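Glossy Counters, Deep Drawers and Where the Snacks Go

Posted 10/25/18 in Kitchen Tips

Quick one today. Well, it started quick. I've been meaning to write up the drawer stuff since September and kept getting emails about streaks, so both are in here. Skip to whatever you need.

Mostly this is for people with a low run of dark drawers and a shiny top, the kind that ends up as coffee station, snack station, mail pile, key dump. Ours is gray on gray. Looks great for an hour after you wipe it. Then the light comes in sideways.

Wiping a glossy top

Crumbs first. Always. Dry cloth or a soft brush, push them to the edge and into your hand. Drag a wet cloth over crumbs and you're sanding the thing.

Then damp, not wet. Wring it till your wrists complain. One small drop of dish soap in a bowl of warm water is plenty. More soap = more streaks, and then you're rinsing twice.

Then dry, with a second cloth. This is the step people skip. Straight lines front to back, the whole depth of the counter, overlap a little. Circles look fine at noon and terrible at 4 when the sun is low.

Check your work from the side. Bend down so the window or the ceiling light is reflected in the surface and the streaks pop right out. Breathe on them, wipe again.

No glass cleaner unless the maker of your top says so. Some finishes cloud. I did it once in the apartment on Hong Street and there was a dull patch by the toaster till we moved out.

Stuck spots: lay a warm damp cloth on top, leave it alone a few minutes, go do the dishes. Comes up with a fingernail thru the cloth. No scouring pads, not even the "gentle" side.

Cloths

Have more than you think. Cheap ones are fine. What matters is that the drying cloth is never the same as the crumb cloth. I use light ones for the counter, dark for the floor, and that's the entire system.

Stained is not the same as dirty. A tan cloth with an old tea mark that's been through the hot wash is clean. A bright white one that's been sitting damp in the sink is not. Smell it if you're not sure.

Skip fabric softener. It leaves a film on the cloth and the cloth leaves a film on the counter, and you'll blame the soap.

Hang them open. Over a rail, over the faucet, over the front edge if you've got no place else (but not over a drawer you open a lot, it gets caught). Bunched up they stay wet all day.

New cloths: wash before first use, on their own. Lint on a dark gloss top is a special kind of misery. 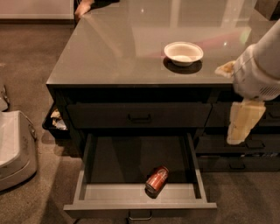
Drawers. Pull one all the way out before you decide what goes in. Sounds dumb but most of us only ever use the front half. The back fills up with takeout menus and one lonely birthday candle.

Do them one at a time. Not the whole unit. If you empty everything at once you'll be standing in it at bedtime, and it all goes back where it was.

Order I do it in:

1. Everything out, onto a towel on the floor
2. Vacuum with the narrow nozzle, corners especially
3. Damp cloth, bottom then sides
4. Leave it open till dry
5. Only put back what you've used lately

Step 4 matters!! Close a damp drawer on paper packets and you get curly packets and a smell. Give it as long as you can stand.

While it's open, do the top edges of the sides and the front. Dust and grease sit there and nobody wipes them. Handles too. Black bar handles show every fingerprint, dark panels worse. A barely damp cloth, then dry, and go around the ends where the bar meets the front.

Which drawer for what

Upper drawer: things you grab one handed. Spoons, coffee scoop, clips, scissors, the tape. Flat stuff. If you have to dig, it's in the wrong drawer.

Lower drawer: bulkier, lighter things. Packets, wrapped snacks, napkins, tea boxes. You see it from above so stand packages on end where they'll stand, labels up. Lying in layers, you only ever eat the top layer.

Heavy things low but not in a shallow drawer. Cans belong in a cupboard. I had a lower drawer with 4 jars of pickles in it and it never ran straight again.

If there are small kids in the house, think about what's at their height. Bottom drawer is theirs whether you planned it or not. Put in what you don't mind them having. Dishwasher tabs, blades, medicine, batteries go up high and locked, no exceptions.

Liners

Drawer bottoms that are smooth and flat let everything slide to the back when you shut it. A liner stops that. Grippy mesh is OK, but crumbs fall through it and you have to lift it to clean. I like a plain solid mat. I got a Flunda one, cut it with kitchen scissors, done.

Measure the inside, not the front. The front is always wider. Cut a bit small so it lies flat, a liner that curls up the sides is worse than no liner.

Don't glue it. Please. I spent an evening getting somebody else's contact paper out of a drawer with a hair dryer and a plastic scraper. If yours is stuck down already: low heat, go slow, pull it back on itself and don't yank. Cooking oil on the gum that's left, then soap.

Dividers

Use boxes you have first. Shoebox lids, tea tins, the bottom of a cereal box. Live with it for a week. Then buy, if you still want to. I bought the Pivuven divider set before I measured and two of the pieces have lived in the garage ever since. Nice set, wrong drawer.

Leave one section with nothing in it. Something will turn up.

The bowl on the counter

One bowl. Small, shallow, plain. That's where the keys and the twist ties and the random screw go, and when it's full you empty it. If you get a bigger bowl you get a bigger mess, I've tested this extensively.

Shallow is better because you can see what's in the bottom. Deep ones hide things. White shows when it needs washing, which on a weekday I need telling.

Lift it when you wipe, don't wipe around it. You get a ring otherwise, and on a gloss top the ring shows from across the room. If the foot of the bowl is rough (turn it over and run a finger along) stick on felt dots or set it on a coaster. Unglazed feet scratch. My Rostetti bowl has a rough foot and I have the little half-moon marks to prove it.

Same goes for anything you slide. Kettles, toasters, fruit stands. Pick up, put down.

Snack drawer rules

These are the ones that stuck in our house. We had a lot more.

Sealed packages only. Once it's open it gets a clip or goes in a jar. Open crackers in a drawer is an ant invitation.

Oldest in front. When you come home with groceries, pull the old ones forward and put the new behind. Takes a minute.

No chocolate in the drawer next to the oven or over a heating vent. Learned that.

Take things out of the big outer box when there's room to. A half empty box takes as much space as a full one and lies to you about how much is left. Keep the date though. Cut that bit off the cardboard or write it on the packet with a marker.

Nothing taller than the drawer sides if there's another drawer right above. It'll catch going in, and then you've got a jammed drawer and a crushed granola bar. To free one, open it as far as it goes, slide a ruler or a spatula in flat and press the thing down while you pull gently.
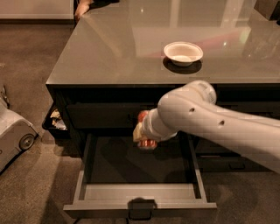 How often should I empty a snack drawer and clean it right out?

Once a month does it for most households, plus any time you find a burst packet or see something with legs. In between, just pinch out crumbs with a damp paper towel when the drawer's getting low anyway, right before a grocery trip is the best moment.

Drawers that stick or drop

Look at the runners first. Nine times out of ten there's a crumb or a hair tie in there. Vacuum, wipe with a dry cloth, try again.

Still sticks? See if it's overloaded. Take half of it out and test it. If it runs fine you have your answer.

Wooden runners: rub with a plain candle stub. Metal ones: whatever the maker says, a tiny bit, and wipe off the extra. No cooking oil, it goes gummy and collects every bit of dust in the house.

Handle loose? Open the drawer, the screws are usualy on the inside of the front. Snug, not tight. If it keeps coming loose, a spring washer under the screw head, costs pennies.

Don't leave a low drawer hanging open. Shins. Also people step back onto it and the front comes off.

Carpet under and in front

If your unit stands on carpet, crumbs go straight down at the front edge. Do the counter first and the floor last, every time. Crevice tool along the baseboard and along the bottom of the cabinet, that strip never gets done with the big head.

Spills on carpet: blot. Don't rub. White cloth or paper towel, so no dye comes off on it, from the outside in. Cold water first. Coffee with milk wants a bit of dish soap too, then more cold water, then stand on a folded towel to get the wet out.

A small washable mat in front is worth it if people eat standing there. They do at ours.

And check the unit is level. Carpet squashes down unevenly, the cabinet leans forward a hair and the drawers roll open on their own. Thin shims under the front feet. Tall or top heavy pieces get fixed to the wall, drawers pull the weight forward when they're open.

Odds and ends

Baking soda in an open jar at the back for a drawer that smells of old spices. Swap it when you remember.

Pencil for labels. You'll change your mind.

Next time: the freezer, which I've been putting off. Send me what you do with half bags of peas.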